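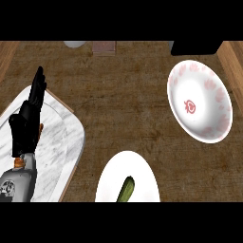
A marble board on a dark wooden table.

How to look after a wooden tabletop without buying a cupboard full of products

I have refinished enough tables by now to distrust most of what is printed on the side of a tin. Every product promises to feed the wood. Wood doesn't eat. It was a tree, it is dead, and what you are doing when you rub oil into it is filling the surface so that gravy can't get there first. Once you see it that way a good half of the shelf at the hardware shop stops being interesting.

What follows is for an ordinary kitchen or dining table in solid wood, one that gets used. If yours is an antique with a polish on it worth keeping, leave it alone and ask a restorer. If it is veneer, read the bit on sanding twice before you touch it.

Find out what is on it now

Most people skip this and go straight to the rubbing. Put a few drops of water on a clean part of the top and wait ten minutes. If the drops sit up in beads, there is a working finish there and you probably need to do nothing except wash it. If they soak in and leave a dark patch, the finish has gone or was never much to begin with.

Then try a dab of methylated spirit on a cotton bud, somewhere underneath or on the inside of a leg. Shellac goes sticky. Varnish mostly won't care. An oiled table won't do much either, but you can usually tell oil by the feel, as there is no skin over the grain. I have read that you can tell them apart by smell. I can't, and I doubt the people who say it.

Clean it properly

Warm water, a small squirt of washing-up liquid, a cloth wrung out until it hardly drips. Go with the grain, then wipe again with plain water and dry it straight away with an old towel. For the greasy strip along the edge where people rest their arms, do it three times. It will still be a bit greasy. A cloth dampened with white spirit shifts the rest, with the window open and the hob off.

Vinegar is the great favourite of tip columns. I tried it for a winter, diluted, on one half of a table, with soapy water on the other. The vinegar half looked duller by February and smelt of chips. I wouldn't swear it was the vinegar, but I went back to soap.

Marks and rings

White rings are moisture caught in the finish. Leave them for a couple of days first, as plenty fade without help. If one stays, lay a dry cotton cloth over it and pass a warm iron across for a few seconds at a time, no steam. Lift and look each time. This works on perhaps half the rings I have tried it on, which is a worse score than the internet would lead you to expect. Mayonnaise, toothpaste and cigarette ash all have their supporters. The first is just slow oil and the other two are just mild grit.

Black marks are another matter. They are in the wood itself, often from iron and water meeting the tannin in something like oak, and no amount of polish will move them. Oxalic acid will, if you follow the packet and wear gloves and eye protection. Or you can live with them. I have a black mark the shape of Wales and have stopped seeing it.

Sanding, if you must

You only need this for a top that has lost its finish or has gone rough. Start with 120 grit on a cork block, along the grain, light pressure, whole length of the board each time. Don't lean on one stain until you have made a dip, because the dip will show far more than the stain ever did. Go on to 180 and stop there for oil. People will tell you to carry on up to 1000. On a dining table that gives you a surface so closed that the oil sits on top and goes tacky, and after a month of plates you can't see the difference anyway.

On veneer, the layer of real wood may be thinner than a bank card. Use 240, by hand, a few strokes, or don't start.

Hoover up the dust, wipe down with a cloth just damp with white spirit, and let it dry.

Oiling

I use whatever hardwax or Danish oil is cheapest and says on the tin that it is safe for food surfaces once cured. My neighbour Rizal Yeoh is loyal to a dearer one and we have compared tables without either of us changing his mind.

Stir it, don't shake it. Put on a thin coat with a lint-free cloth, thinner than seems right. Leave it 20 minutes, then wipe off everything that hasn't gone in. Really wipe. Nearly every sticky table I have been asked to look at was sticky from oil left lying on the surface. Let it dry overnight and do it again, and then once more if the wood is thirsty. Check the tin for the full curing time and keep hot dishes off until it has passed.

Now the rags. Cloths soaked in drying oils heat up as they dry and can catch fire by themselves when bundled together. I took this for an old workshop tale until I felt one go warm in my hand. Soak them in water and spread them flat outside, one layer thick, until they are stiff.

Keeping it that way

Use mats under hot pans and wipe up spills when they happen. Stick felt on the underside of anything heavy that gets dragged about, lamps and fruit bowls especially. Do the water drop test again every few months and put on another coat when the drops stop beading. Mine needs it once a year, sometimes less. The tin says every 30 days, and I'll leave you to work out why the people selling the tin might think so.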